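# About Laltus

Laltus sells kitchen tools and the things that hold them. Ladles, spoons, turners, rice paddles, hooks, racks, stands, drawer trays. We don't sell pots, knives or anything with a plug. The shop is one long room with the stockroom behind it, and most of what we carry can be picked up and handled before you buy it.

## How the shop started

Jomar Javier opened Laltus after eleven years of buying for restaurant kitchens. Restaurants go through utensils quickly, and he had a clear idea of which ones came back bent, which ones had handles that worked loose, and which ones the cooks hid from each other. The first stock was 153 pieces, bought from a closing supply house and sold off folding tables.

The name came from the sign that was already over the door. Laltus had been a shoe repair business, and the lettering was in good shape, so it stayed. People still bring in shoes now and then. We send them two streets over.

In the second year we took on the unit next door and knocked through. That gave us the stockroom and the worktable, and it let us start carrying stands and racks, which take up a lot of shelf space for what they bring in.

## What we carry

We keep three lines of our own and buy in the rest.

**Borumel** is the stainless steel line. It covers ladles, serving spoons, skimmers and slotted turners. The long-handled ladle is the one we sell most. It comes in two bowl sizes, and the larger one is too big for most home saucepans, so ask if you aren't sure.

**Ambrosio** is wood. Rice paddles, stirring spoons, flat spatulas and a few slotted tools with wooden handles. All of it is sold oiled. It will darken with use and should not go in the dishwasher or be left standing in water.

**Erimar** is storage. Countertop stands, wall rails, single hooks and trays for drawers. The hooks can be bought separately if you lose one, and people do.

We also carry spoon rests, jar openers, measuring cups and some baking tools from other makers. That part of the stock changes. The three lines above don't change much from year to year.

## Choosing a stand

Most of the questions we get are about this, so we'll put the answer on this page.

A hanging stand suits you if you reach for the same few tools every day and have open counter next to the stove. A drawer tray is better if your counter is short or if you cook with a lot of splatter. A crock is fine for wood but gets crowded, and the short tools sink to the bottom.

Before you buy a hanging stand, check three things at home:

- The height from the counter to the underside of the cabinet. Measure at the front edge, where the cabinet trim hangs lowest.
- The length of your longest tool, hung from its hook. It needs to clear the counter, or it will drag every time the rack is bumped.
- The holes in your handles. Some wooden paddles have no hole at all, and those have to live somewhere else.

Weight matters too. A full rack of steel with everything on one side will lean. Put the ladle across from the next heaviest piece and fill in the gaps with wood.

Bring your own utensils in if you like. We would much sooner see them hung on the floor model than take a stand back because the ladle didn't fit.

## The worktable

The worktable is where tools get laid out, compared and matched to a stand. Everything goes down flat first. Steel and wood are mixed together on purpose, as they would be in a kitchen drawer, and then each piece is picked up by the handle and put where it is going to hang or lie. 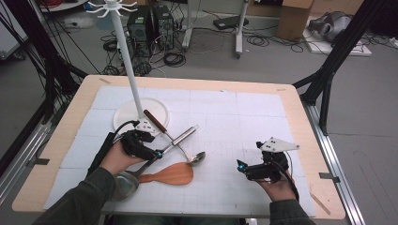
Ladles are usually the awkward ones. The bowl is round, the handle is long, and a ladle set down carelessly will roll over and take the spoon beside it along. A rice paddle is the opposite. It lies flat and stays where you put it, but it can be hard to get a grip under the blade, and it is easier to take it by the handle end. Slotted tools catch on each other and should be lifted one at a time.

We use the same order when we set up a stand for a customer: ladle first, then the slotted tools, then spoons. If there is a paddle and it has a hole, it goes on last.

## Care and repairs

Wood tools can be brought in for sanding and oiling. We charge a flat fee for up to six pieces, and it takes a couple of days – longer in December, when the stockroom is full and there is nowhere to leave things to dry.

Loose handles on Borumel tools are fixed free if the rivet is at fault. Bent handles we can sometimes straighten, but we can't promise the finish will match afterward.

Erimar stands have a screw fitting where the pole meets the base. If yours wobbles, tighten that before anything else. If it still wobbles, check that the counter is level, then bring it in.

## Returns

Unused tools can be returned within 30 days with the receipt. Stands can be returned after use as long as all the hooks come back with them. Oiled wood that has been washed can't be resold, so we don't take it back, though we will swap it if the piece has split along the grain.

## Visiting and ordering

We have no online store. You can order by phone or by mail, and we ship in our own cartons. Give us the item number from the printed list if you have one. The list now runs to more than 3941 lines if you include spare parts and discontinued sizes, so a number saves time on both ends.

Parking is behind the building. The rear door sticks – push low, near the handle. If you are collecting a stand, it comes in one box with the pole in two sections, and it fits across the back seat of a small car.

Page last updated March 2, 2019.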